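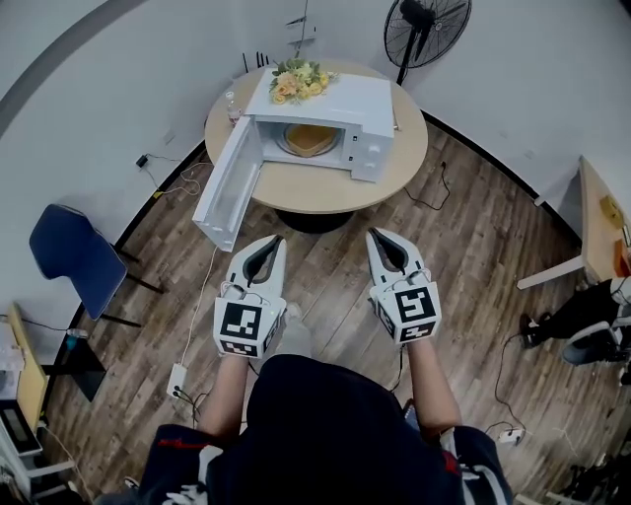 Can a robot do the microwave yet? How to test it on one table

Short answer – sort of. Door open, sometimes. Food out, sometimes. Both in a row, without a mess, in a kitchen it hasn't seen before? Not in our hands. But you can find out where your own setup stands in an afternoon or two, and that tells you more than a demo video does.

These are the steps we use on the Flondidach chore list at Trollcombe. Wrote them up fast, will tidy in May.

What you need

A small microwave with a swing door. A table you can walk around. Something soft and square to put inside – sponge cake is good, bread works. Two hand-held grippers with markers on them, plus whatever you record with. A robot arm for the last part, with fingers that match the hand-held ones. If the fingers don't match, stop and fix that first.

Step 1. Pick one chore and write it down

One sentence. Ours: "open the door, take the cake out, put it on the table, close the door." Not "use the microwave". If two people read the sentence and do diffrent things, rewrite it.

Leave the microwave unplugged. Nothing gets heated in this test.

Step 2. Set the table

Put the microwave where the door can swing all the way. On a small round table it will hang out past the edge when it's open, fine, just keep knees and cables out from under it. Turntable stays in. Cake flat on the turntable.

Leave a bit of clutter too. A bottle, some fake flowers, whatever. A bare table gives you a score that won't hold up in a real kitchen. Snap a phone picture of the start layout so you can put it back.

Step 3. Do it by hand, through the grippers

This is the human baseline and also your training data. One gripper in each hand. Move slower than you want to. Keep the markers facing out and don't cross your wrists, or tracking drops and the run is junk.

Cap each run at 90 seconds. Over that, throw it out and go again.

First tries will be bad. You squeeze the cake, you bump the door, you forget to close it. Keep the bumps if you recovered, toss the ones where you gave up. Our first usable batch was 213 runs. The full set is 2,432 now and we still see new ways to fail at the door.

Step 4. Swap people

Have someone else take the grippers for a while. Taller, shorter, left-handed. Everybody pulls a door differently and the model needs to see that. Check cable slack at the wrists before each swap. Also check that the finger pads are clean – cake crumbs on foam = slipping, and you'll blame the software for it.
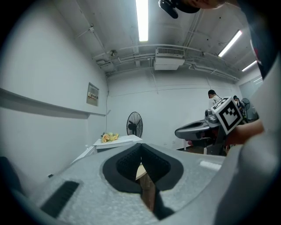 Step 5. Let the machine try

Same table, same start picture. Run the Tran policy or whatever you trained. Hand on the stop button. Score each part by itself:

Door opened
Cake gripped
Cake on the table in one piece
Door closed

So 4 points max. Don't give one big pass/fail, you lose all the useful stuff. Our arm gets the door way more often than it gets the cake. Soft food is hard. Too little grip and it slides, too much and you've got a thumbprint the size of a coin.

Step 6. Move one thing

Turn the microwave a little. Or change the cake for bread. One change at a time, then score again. If the number falls off a cliff you trained a table, sorry. Back to step 3 with more layouts.

Common problems

Door half opens and stops – usually the pull path is too straight. Record more runs where you follow the swing all the way around.

Fingers close on air – check the marker calibration before retraining anything. Lost two evenings to this.

Works great in the morning, bad at night – lighting. Record under both.

So, is it ready for your kitchen?

No. For a shop counter with the same microwave in the same spot all day, maybe, with a person standing by. The Pronham list (laundry, dishes, wiping down) is next and I expect laundry to be worse. Score sheet template goes up when I've fixed the colums.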